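Studine Room Hire: Questions We Get a Lot
Last updated 28/06/2018

Quick answers below. If yours isn't here, email the desk and put the room name in the subject line please. Phone is OK too but we miss calls when there's a session on.

What do I get with the room?

Table, chairs, mics, stands, cables, headphones, the small mixer. Wifi. Kettle in the hall. Laptop is NOT included, bring your own, plus its charger. People forget the charger constantly.

Which room is which?

Trollia is the bigger one, street side. Skendside is at the back, quieter, better for voice work. Same mics go in both. If you're reading a long script, take Skendside.

Do I have to set up the mics myself?

No. Ask when you book and Simin Zamani will have them out and ready when you walk in. If you'd rather do it, fine, they're in the drawer unit by the door, top drawer. Stands are behind the door.

Where do mics go when they're not on a stand?

Flat on the table, away from the edge, heads all facing the same way so whoever comes next can grab the right handle. Don't stand them on end. They tip, they roll, the grille gets dented, and then it rattles in every recording until we swap it out.
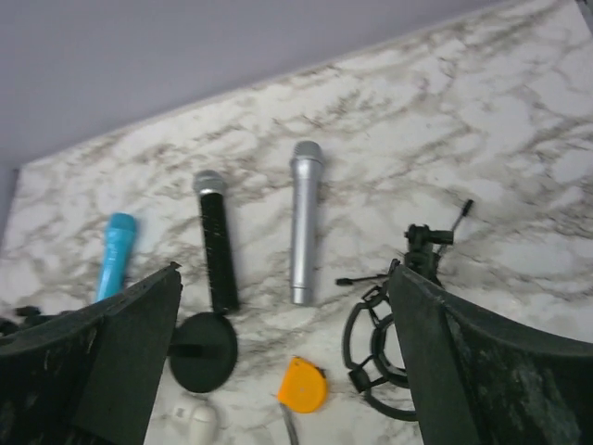
Same goes during a break. Switch it off, lay it down, go get your coffee. Leaving it live on a hard table picks up every cup and elbow in the place and somebody has to cut all that out later.

Can I move the table?

Please don't. It's heavy and it marks the floor. If you need more space around it, tell us the day before and two of us will shift it.

The table sounds echoey. Anything I can do?

Yes, hard tops bounce sound. There's a gray felt mat rolled up on the shelf, put that down under your script and stand. Helps alot. Also turn pages off to the side, not over the mic.

Which mic should I use?

Depends on your voice, so try them. Five minutes at the start, same sentence into each one, listen back on headphones. Most people pick fast. Don't go by looks. If you came last time and liked one, tell us the color and we'll put it out for you.

How close should I be?

A hand's width for talking. Further for laughing, shouting, singing. Hold the handle in the middle, don't cup the head. Cupping makes it boomy and can set off feedback if the speaker's on.

Mine isn't working.

In this order:
Is the switch on, if it has one.
Is the cable all the way in at both ends. Push until it clicks.
Is that channel up on the mixer.
Try a different cable. It's nearly always the cable.
Still dead, leave it on the table with a bit of tape on the handle and take another one. Tell the desk. Please don't put a dead one back in the drawer with the good ones.

Can I bring my own microphone?

Sure. Standard three-pin plug only at our end. USB mics go straight into your laptop and skip our mixer completly, so we can't help much with those.

Do you clean them?

Between every booking. Grilles come off and get washed, handles get wiped down. If you want to wipe one yourself use the packet by the sink. No spray. Spray goes through the mesh and wrecks the inside, we lost one like that last August.

Foam covers?

One per person, new, in the box next to the headphones. Keep it or bin it after. Don't put a used one back in the box.

Can I put drinks on the table?

Lids on, and on the coasters. Water leaves rings, red wine leaves worse. Mics on one side, drinks on the other. No food in Skendside at all.

What if I break something?

Tell us the same day. Small stuff (clips, foam, a cable) we don't charge. A dropped mic, depends if it still works, we test it with you there. We hold a deposit of $300 for group bookings and it goes back to the card within the week.

Can I take a mic home for the weekend?

Not from the rooms. We do have a loan kit, ask Keyvan Taheri. Two mics, two short stands, one carry case. It's usually booked out well ahead so ask early. Return it with the cables coiled, not knotted.

How do I coil a cable?

Loose loops, over then under, velcro tie at the end. Not around your elbow. Tin-yau Poon will show you if you ask, takes a minute.

How many people fit?

Trollia six around the table. Skendside three, four if you like each other. More than that and you're sharing mics and it gets messy.

Can we hold an event?

Small ones, Trollia only. Readings, quiz nights, a language class. Anything with an audience, talk to Lanying Lei first. For big stuff we send people to the Nikzad hall down the road, that one seats more than 1,000 and has its own sound crew.

What's the door code?

Comes in your confirmation email the morning of the booking. It changes. Don't share it outside your group.

I'm running late.

Just come. Your slot still ends when it ends though, someone's normally right behind you.

What do I do at the end?

Mixer faders down, power off at the wall. Mics laid on the table, not in the drawer, so we know they need cleaning. Cables coiled. Headphones on the hooks. Trash out with you. Window shut!! Lights are on a timer so leave those.

I left something behind.

Lost property is the blue crate at the desk. We keep things a month. At the moment: a scarf, one glove, reading glasses, a lot of pens.

How do I cancel?

Reply to the confirmation email. Two days' notice and you get it all back. Less than that, half. Sick is sick, just tell us and we'll move you.

Who do I talk to about an invoice?

Vibeke Þorgeirsson, mornings. Have your booking number ready.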